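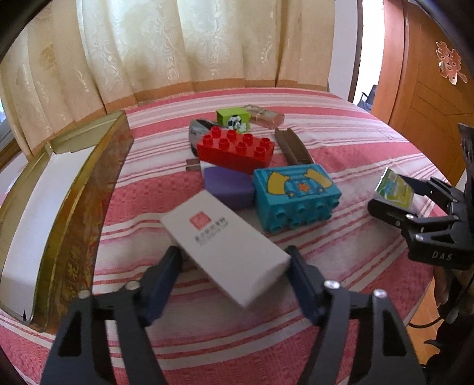 Toy building block

A toy building block is a solid or hollow piece, usually of plastic or wood, made to be joined to or stacked on other pieces of the same kind. The term covers plain wooden cubes and planks, which stay in place by weight and friction, as well as studded bricks, which grip one another. In everyday English "brick" is mostly kept for the studded kind and "block" for everything else, although makers and shops use both words loosely.

Blocks are seldom kept or played with alone. In most homes they share a box, a shelf or a bed with toy vehicles, sticks, foam shapes and empty packaging, and the mixture affects both how they are used and how they are stored.

Types

Plain blocks have flat faces and no means of joining. They are cut from wood or moulded in foam or plastic. Common shapes are the cube, the plank, the cylinder, the arch and the wedge.

Studded bricks carry raised round studs on the upper face and are open or recessed underneath. A brick is named by its rows of studs, so that a piece with two rows of four is called a two-by-four. The two-by-four is the shape most often found in mixed collections, as it can bridge a joint between two smaller pieces and still leave room for another layer.

Printed blocks have a picture on one or more sides. A print may stand on its own, such as a ball or a number, or may show part of a figure, in which case the head, torso and legs are spread over separate blocks and have to be stacked in order. Blocks of the second kind lose much of their purpose when one of the set is missing, but can still be used as ordinary bricks.

Foam blocks are light, quiet and slightly compressible. They are made in larger sizes than wooden blocks and often have rounded edges. A foam piece cannot carry much weight without tilting and is normally placed at the top of a stack or used as a ramp.

Dimensions and fit

Studded bricks for small children are made larger than those for older children, with wider studs and a looser grip. The grip depends on the difference between the width of the stud and the space it enters. A very small difference is enough to turn a firm joint into one that falls apart when lifted, and for this reason bricks from different makers may look alike and still not join well.

The Lultora system, a range of large studded bricks, uses a stud pitch twice that of the smaller Ureck brick, so that one Lultora stud covers the space of four Ureck studs. The standard Lultora box holds 108 pieces in 6 colours. The larger school box holds 400 and is supplied without printed pieces.

Plain wooden blocks are usually cut to a unit. The longer pieces are two or four times the length of the shortest, and the thickness is half the width. A set cut in this way can be built up to the same height by several routes, and this allows level floors and roofs without special parts.

Play surface

A hard, level surface gives the most stable structures. Floors and low tables are the usual choice. A carpet with a short pile is acceptable for studded bricks but causes plain blocks to lean once a stack is more than a few pieces high.

Beds are widely used as a play surface in small rooms. A mattress gives way under a kneeling child, and the slope of the cover changes each time the child moves. Studded bricks cope with this fairly well if they are first joined into a wide base. Plain blocks do not, and on a bed they tend to be laid out flat, as roads, fences or the outline of rooms. Toy cars run poorly on a quilted or textured bedspread. A tray or a large flat book placed under the structure removes most of the difficulty.

Striped and checked covers are often used by children as a ready-made plan, with the lines serving as streets or borders. Small brown or dark wooden pieces are easily seen on a pale cover, while pieces close to it in colour are often left behind when the bed is cleared.

Use with packaging

Cartons, tins and small clear boxes are regularly added to block play. A closed carton behaves as a large plain block and serves as a building or a wall. Its weight depends on its contents, and an empty one is easily knocked over by a passing toy vehicle – a strip of modelling clay on the underside is the usual remedy. Tall tins, of the kind used for tea or biscuits, are used as towers and also as storage for sticks and other long pieces that do not lie well in a box.

The edges of an opened tin should be checked before it is given to a child. A rolled rim is safe in normal use. A cut rim is not, and a tin of this type should be kept out of the toy box altogether.

Storage and sorting

Blocks are sorted by colour, by shape or by system. Sorting by colour looks tidy but makes building slower, as the builder usually searches for a shape first. Sorting by system is the minimum needed where two or more kinds of studded brick are kept together, because the smaller bricks become wedged inside the larger ones.

In the Ó Flaithearta method, used in some nursery schools, only joined pieces are taken apart at the end of play. Loose pieces go directly into a single shallow box, and shapes are separated at longer intervals by an adult. The method shortens clearing up but requires a box wide enough for the contents to lie no more than two or three layers deep.

Care

Plastic blocks can be washed by hand in warm water with a little washing-up liquid. They are rinsed and left with the studs facing down so that water drains from the hollow side. Printed faces should be wiped, not scrubbed, and should be kept away from solvents. The Omdale guidance for shared toys advises air drying for at least 90 minutes before plastic blocks are boxed.

Wooden blocks should not be soaked. A damp cloth followed by a dry one is sufficient. Raised grain is taken down with fine abrasive paper, working along the length of the piece. Foam blocks hold water and dry slowly – they should be squeezed out by hand and turned several times, and discarded once the surface begins to crumble.

See also

Construction set
Toy car
Toy storage
Unit block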